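Stemach Practice Project: Setup Rules for Tabletop Gripper Trials
Interim report, January

We use cookies to improve your experience. By continuing to browse you accept our cookie policy. Accept | Settings

3. Work area

The draft rules written at Stemach apply to any trial in which a gripper works near corded items. Rule 3.1 requires the operator to log every cable within reach of the fingers before motion is enabled. Cables belonging to the arm and cables belonging to the test items go in separate columns.
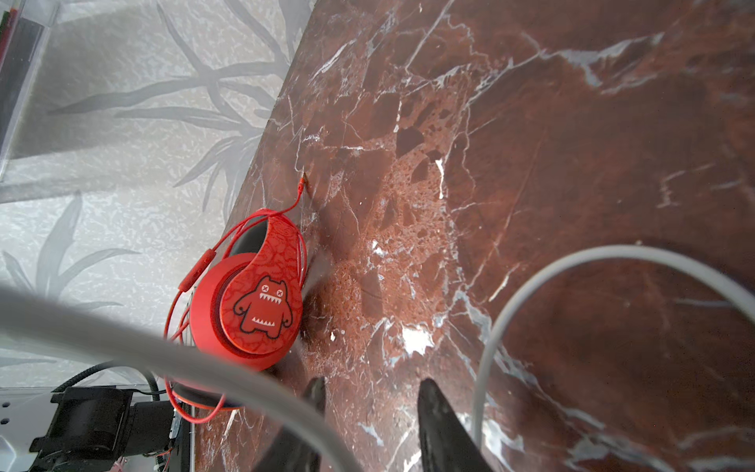
Figure 1. Red headphones with cord and plug, gripper fingers at the lower edge.

3.2 Cable clearance

The Fastik checklist asks for a clearance of 70 mm between moving parts and any free cable. We found this hard to apply as written. Coiled cable has no single edge to measure from, and where broad gray loops rise over the surface close to a finger, two readers can report different values. We propose measuring from the outermost strand.

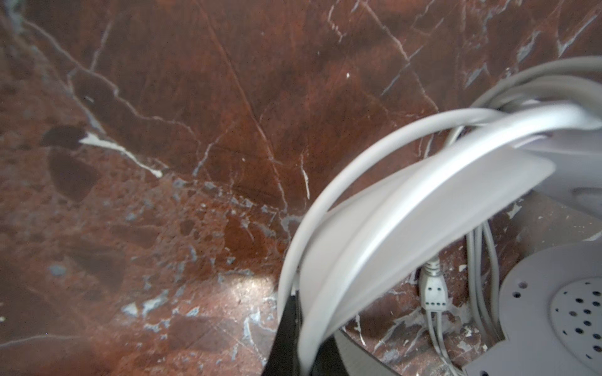 3.3 Surface condition

Inspection is to be done before each block of 12 runs. Polished stone needs a second check from a low angle, as glare can hide small debris. Veined stone adds a further difficulty: a pale fleck is easily read as part of the pattern, and a speck close to a white vein is easier still to miss. Loose matter is removed and the check repeated.

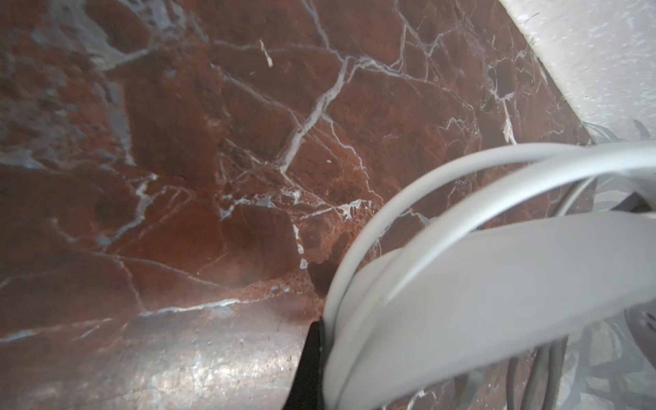 Figure 2. Veined marble with small debris, gray curved parts at lower right.

3.4 Contact with padded items

Draketti and Pollock, the two rule sets we compared, differ on where a finger may touch a soft item. Draketti permits contact on any outer face, while Pollock excludes padding. A headband with a dark padded strip along its inner edge falls between them when the finger is placed near the lower end. Our draft follows Pollock and sets a hold limit of 5 seconds.

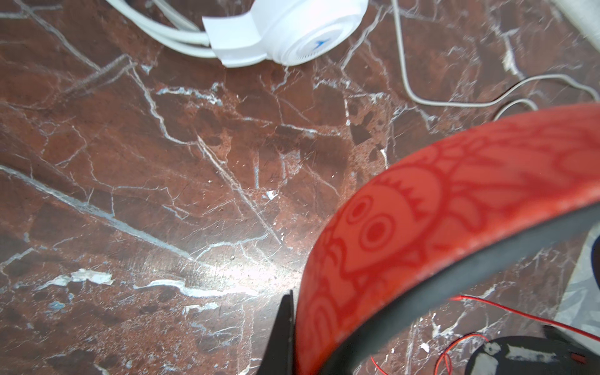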